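Returns bench: cloth bags and gowns

The returns bench at Sterodham has changed its order of work for soft goods. Cloth bags are now handled before gowns, one at a time, on the white table. The bag is laid flat, checked for dust and lint, brushed along the seams, then folded in half twice and shelved. Dark fabric takes longer, as light specks show on it under the ceiling lights and a second pass with the brush is usually needed.

Gowns follow. Checked gowns are folded with the neckline out so that the piping shows and sizes can be sorted by color.
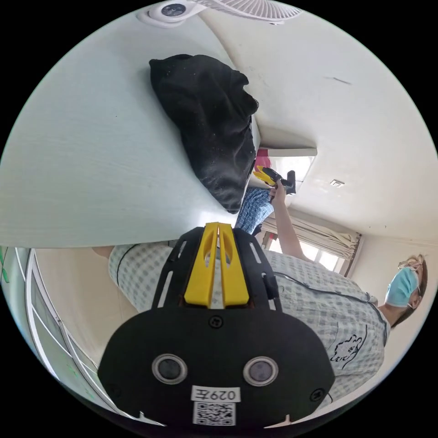 Black cloth bag on the table, with blue and white checked fabric near the edge.

Two points came up in June. Bags left crumpled overnight keep their creases – shelve them the same day or hang them by the handles. Fans should be set to low while brushing; at full speed they put lint back on the fabric.

The shelf holds 22 folded bags. Overflow goes to Salgado, where stock stands at almost 2,000 pieces. Transfers leave on Friday. Questions on folding go to Duyên Vi, questions on transfers to Aníbal Mendes.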